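Reading time: 4 min

Week 6 notes: where your clothes money goes

Hi all. A few of you missed the session, and a few more asked me to write up the part I rushed through at the end, so these are my notes with the gaps filled in. They follow what I said in class pretty closely, minus the long detour about my uncle's coat.

We started with cost per wear. You take what you paid for something, add what you spend looking after it, and divide by how many times you put it on. I like this number because it's easy and because it annoys people. My best winter jacket was a Maltska, and I paid 600 for it, which made me feel sick at the till. I've worn it 253 times (yes, I keep a tally, we've been over this). So it's down to a bit over two per wear and still going. Then there's the linen suit I bought for 92, on sale, very pleased with myself, and wore exactly once. Ninety-two per wear!

Edvin Torvik asked a good question here: what about things you need only once, like a wedding outfit? My answer was a bit mushy in class, so let me try again. If you know ahead of time that it's a one-time thing, compare it with renting or borrowing. The formula still works, you just have a second price to hold it up against.
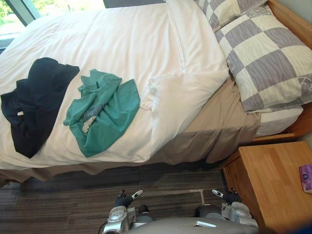 The next bit was upkeep, and I think most of you underrated it. Washing costs money, mending costs money, and dry cleaning costs a lot of money if you let it. When we did the worksheet, almost everybody left that column blank. Go back and fill it in. A wool sweater that goes to the cleaner every few weeks can end up costing more in care than it did in the store, and you won't notice because it goes out in small amounts.

Jonatan Myklebust brought in his receipts for a whole year, which I loved. His total was 653, shoes included, and the surprise for him was how much of it went on basics – socks, undershirts, the stuff he never thinks of as shopping. Try the same with your own bank statement if you can stand it. Even two or three months will show you something.

We also talked about price and quality, and I want to be careful, as I got a little carried away. A high price doesn't tell you that a thing will last. Look at the seams. Tug gently on a button. Hold the fabric up to a window and see how much light comes through. I did this with two shirts, one from Madik and one from Sombatkul, and the class split right down the middle on which was the dearer one. I still think the stitching on the Sombatkul was better, but I'll admit I was outvoted at my own table.

For next time, please pick five things you own and work out the cost per wear for each. Guess the number of wears if you have to, but write down that it's a guess. Choose at least one item you regret. Then read the short handout on the Warora mill – skip the part on dyes, we'll get to that later in May – and bring one question about how cloth gets priced before it ever reaches a shop.

Worksheets are in the blue folder by the door if you need a fresh one.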